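Why Do Countries Make Promises to Each Other?

5 minute read
Shared 17 times

By Yesenia Villalobos

Have you ever made a deal with your brother or sister? Maybe you said, "I'll let you pick the movie tonight if you let me sit in the front seat tomorrow," and you both shook hands on it, and then tomorrow came and somebody had suddenly forgotten all about it. Countries make deals as well, and they worry about the very same thing! When a deal between countries is written down and signed, we call it a treaty.

Treaties can be about almost anything. Some are about where one country stops and the next one starts. Some are about fishing, or looking after whales and birds that travel across the sea and don't know (or care) whose bit of ocean they are in. Some are about stopping a war, and those are often the ones you hear about on the news.

Let's pretend there are two neighbouring countries called Stimard and Skorwood, with a long river running between them. Farmers in Stimard need the water for their crops. People in Skorwood, further down, need it for drinking and for their boats. If Stimard takes too much, the boats in Skorwood will be sitting in the mud, and everybody there will be very cross indeed.

So what can they do? They could shout at each other, and sometimes countries do. But most of the time they send people called diplomats to sit down and talk. A diplomat's job is to speak for their country, to listen carefully, and to stay polite even when they are tired and hungry and would much rather go home. The talking is called negotiation, and it can go on for years.

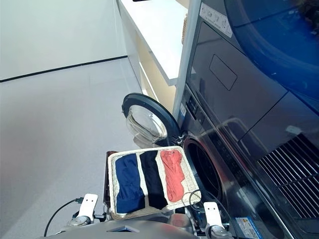
A treaty usually has to cover lots of different matters, and one of the first jobs is to sort out which is which. How much water each side may take is one question, who is allowed to fish is another, and who pays to fix the bridge is another again. If you toss them all in a heap, the people who are angry about fish start arguing about bridges, and before long it's dinner time and nothing has been settled. It helps to lay them out like the folded clothes on that tray, the navy one, the black one and the red-orange one side by side with a little gap between them, so everyone can see what they are dealing with. They don't have to be the same size, either. The water might take months of talking and the bridge only an afternoon.

When the diplomats finally agree, they write everything down, often in more than one language, and they check every word. Then somebody important signs it. You might think that's the end, but usually there is one more step — the treaty goes home to be approved, often by the parliament. This is called ratification, which is a big word for saying "yes, we really mean it."

And what if a country breaks its promise? There isn't a world headmaster who can keep a country in at lunch. Other countries might complain, or stop buying things from it, or take the argument to an international court. Mostly, though, countries keep their treaties, for much the same reason you keep your promises to your friends. You'll want them to believe you next time.

14 likes · 3 comments

Comments

Brisa Zavala
Read this with my daughter, who is 7, and she now wants a treaty with her cousin about the trampoline. We are up to the negotiation part.

Drutix
Could you do one on what an embassy is? My class asks me every year and I never explain it well.

Fashola
I liked the river bit. But what if there are 3 countries on the river?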